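Home > Kitchens, Baking and Preserves > General chat
Thread: Floor tiles for a cold pantry — light grout or dark?
Started by pearmain_lane

pearmain_lane
Posts: 876

Hello all, kettle's on so I'm finally sitting down to write this. We've lived in this house long enough to know better, but we have only now got round to the back pantry, the little north-facing room off the kitchen where the flour, the jam and the dog's dinner all live together. The deeds say 1823 and I believe them, as there isn't a right angle in the place. The old lino has come up and underneath it's flat enough, to my great surprise, so we are going to tile.

I have more or less settled on the Vustach in dark grey, the square one with the matt finish. My other half would like the Zokorska, which is a warmer colour (a sort of weak cocoa) and a good bit dearer. We can live with either. Where we have come properly unstuck is the grout.

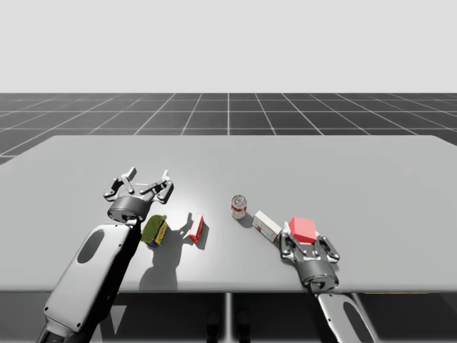

I like a pale grout because I like to see the squares. My gran's scullery had dark tiles with white lines and I used to hop across it on one leg waiting for the scones, so I'll admit I'm not a fair judge. My other half says pale grout in a room with flour and jam in it is asking for trouble, and that I shall be on my knees with a toothbrush by October. Has anybody lived with it for a few years? I'd love to hear from both camps, and do please be kind, I bruise easily!

mrs_tansy
Posts: 3000

Three thousand posts, would you look at that, and I'm spending it on grout! Dark, my dear, every time. We had pale in the utility at our last house and it was lovely for one summer. After that it was lovely round the edges and the colour of old tea down the middle where everyone walks. I scrubbed it, I bleached it, I painted it with one of those pens, and the pen came off on my socks. When we moved here I went for charcoal and I haven't thought about it since, apart from now.

oldboots_and_barley
Posts: 35

I'm going to disagree with mrs_tansy, in the friendliest way. Dark grout isn't the carefree thing people make out. Ours dried patchy, and in hard water areas you get a whitish bloom on it which shows up far more than a bit of muck would on pale. Flour shows on it too, and you did say flour! My vote is for a mid grey. It's dull, I grant you, and you won't hop on it with the same joy, but it forgives a great deal.

Also, and I say this as someone who learned it the hard way, look at how the lines run away from you when you stand in the doorway. A big plain grey floor can look ever so long and stern when the joints are all straight ahead. I made my wife stand in the passage for half the afternoon while I shuffled loose tiles about, and we ended up turning them on the diagonal.

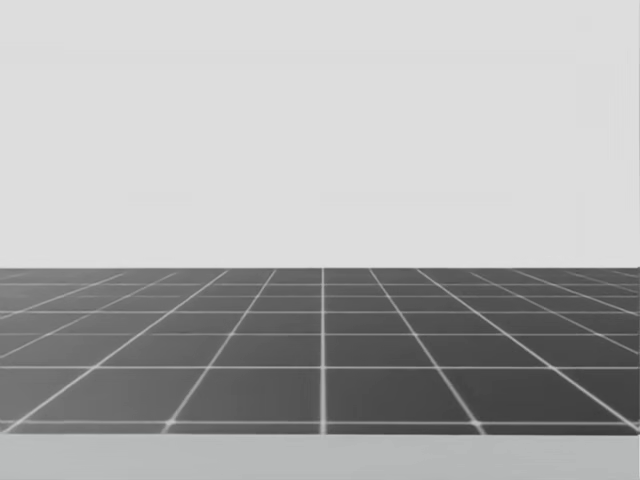

Dark grey tiles, getting shorter and narrower towards the back

mrs_tansy
Posts: 3000

Diagonal in a small pantry? Think of all the cuts! Your poor tiler. I'd keep them square to the doorway and put a nice rag rug down if it feels stern.

oldboots_and_barley
Posts: 35

The poor tiler was me, and I still have the knees to prove it. I stand by the diagonal though. In a crooked old house it hides the walls not matching.

cardamomkate
Posts: 876

Same number of posts as you, pearmain_lane, so we must be twins. I've got the Zokorska in our porch and I'm very fond of it, but I would say it looks a lot pinker at home than it did in the shop. Do ask for a sample and leave it in the actual room for a week, morning and evening. North light is a funny old thing.

On the walls, if you haven't decided yet, I'd keep them plain and pale. We did ours in Cindamell, which is a sort of toasted cream, and it takes the chill off without going yellow. With a dark floor you want something quiet above it. I went through so many greys before that, and they all looked like a wet afternoon.

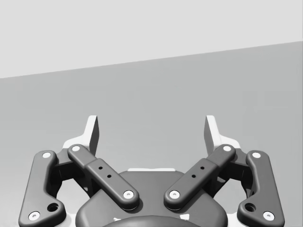

Pale grey over a mid grey, with charcoal and white in front

pearmain_lane
Posts: 876

Oh, you are a good lot. I read all of this out over supper and we've had a proper laugh about the socks. I can see I hadn't given a thought to the lines running away from the door, so tomorrow I'm going to borrow a few loose tiles and shuffle them about, with my other half in the passage. I'm wobbling towards mid grey grout now, though my heart is still with Gran's scullery. Cindamell is going on the list.

One more thing while I have you — does anyone use the Urrutia sealer? The man at the counter was very keen on it, but then he was very keen on everything.

mrs_tansy
Posts: 3000

Used it on the hearth. Smells to high heaven for two days, so move the bread out first. Two thin coats, and wipe off what's left on the top before you go and answer the phone. Still say dark!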